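ok so a few of you asked what happened with my Prilden bag. thread, typing this on the train so sorry for spelling

1/ bought 300 bucks of it in July. didn't read anything. a guy in a group chat posted a rocket, I bought. that was the research

2/ first week it went up 65 percent. I told my whole family. I told my dentist. looked at cars

3/ then Zistent "paused withdrawals for maintenance." you know how this goes. the little banner at the top, yellow, very polite. trading still open tho. just couldn't take anything OUT

4/ support ticket number 347 in line. I know becuase they show you the number. it moved maybe twice a day

5/ meanwhile the Prilden chat is all memes. anybody asking about the wallet that holds a third of the supply gets muted for 30 minutes. I asked. got muted. asked again, got banned

6/ what I should've checked before buying, it's all public and takes one coffee:
— who holds the biggest wallets
— is the liquidity locked and till when
— can the team still mint more

7/ for Prilden the answers were: one wallet, no, and yes. lol

8/ people keep telling me buy gold instead. my aunt has been saying it since before I had a bank account. fine. but gold has its own junk, the markup when you buy, the haircut when you sell, and a ring is priced nothing like a bar

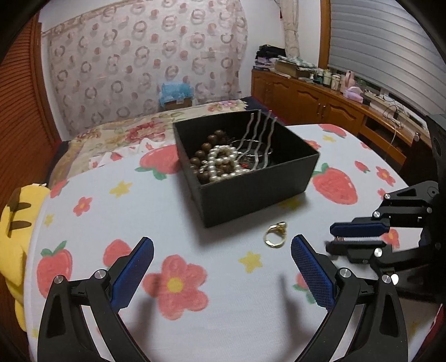
9/ withdrawals came back on a random morning, 4 am my time. I was up. sold everything, got out with less than I put in but not zero. fees ate a chunk, Zistent charges on the way in AND on the way out

10/ moved what was left to Horgate. boring app, ugly, no rocket emojis. withdrew a tiny amount the first day just to see it land in my bank. it landed. do this with any exchange, before you put real money in

11/ somebody's gonna ask about Timmermans, the new one with the dog in a hat. I don't know. I looked at the top wallets and closed the tab

12/ not advice, I'm a guy who bought a coin off a rocket emoji. if you're still stuck on Zistent keep screenshots of evrything — balance, ticket number, the banner, dates

13/ ok my stop. will answer replies tonight, DMs are closed, anyone DMing you as me offering to "recover" your Prilden is a scammer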